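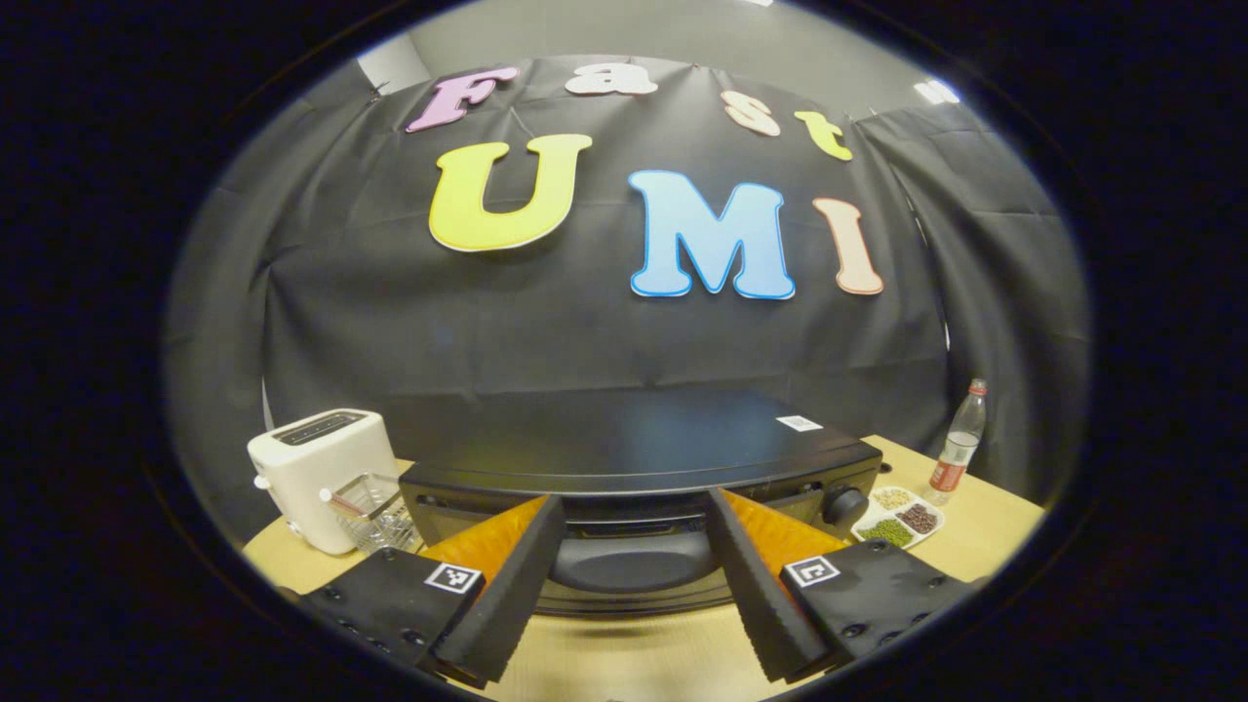 Call for participants: hand-held gripper demonstrations of kitchen tasks

Terevach is recruiting adults to perform short countertop chores with a hand-held, two-finger gripper. The recordings will be used to train and test robot arms on the same chores. The question behind the study is narrow: which parts of ordinary kitchen work can a machine now do unattended, and which parts still fail often enough that a person has to stand by.

Background

In May we ran a pilot on a robot arm supplied by Womonel. Pick-and-place of rigid objects was acceptable. Drawers and knobs were not: the arm pulled off axis, stopped short, or turned a knob past its mark and did not correct. Scooping dry food gave mixed results depending on grain size. Our present view is that the arm is not ready for a home kitchen. We need more demonstrations, from more people, with more variation in how each step is carried out.

What participants do

Each participant attends 2 sessions on separate days. Work is done standing at a table. Tasks are drawn from the following list:

Open and close the drawer of a countertop cooker
Turn a round control knob to a stated position
Load a two-slice toaster and press the lever
Move a small wire basket from one spot to another
Transfer dry beans or grains between compartments of a tray
Pick up a plastic bottle, place it upright, and release it

Objects are returned to their start positions between attempts. Failed attempts are kept and labeled as failures. Please do not restart a task because a grasp looked clumsy -- the clumsy ones are useful to us. No food is cooked or eaten.

Who can take part

You must be 18 or older, able to stand and use one hand repeatedly for short periods, and able to follow spoken instructions in English. Left-handed participants are wanted. No experience with robots is needed. People who work in catering, cleaning or shelf stocking are encouraged to apply, as are people who rarely cook.

You should not apply if you have a current wrist, elbow or shoulder injury, or an allergy to dry beans, seeds or grains. Jatix employees are excluded under the terms of the evaluation contract.

Places and payment

There are 33 places. Payment is made by bank transfer after the second session. Participants who withdraw after the first session are paid for that session. Breaks are scheduled and paid.

Data

The recordings show the work surface and the gripper. Names are stored separately from recordings. You may ask for your recordings to be deleted at any time before the training set is closed.

How to apply

Write to Zohreh Taheri, study coordinator, at the Ó Dálaigh building reception desk, or leave your details there on the sign-up form. State your age, your dominant hand and the times you are free. Technical questions go to Fergal Mac an tSaoi -- same address.

Applications close 14 July 2025. Applicants will be told the result either way.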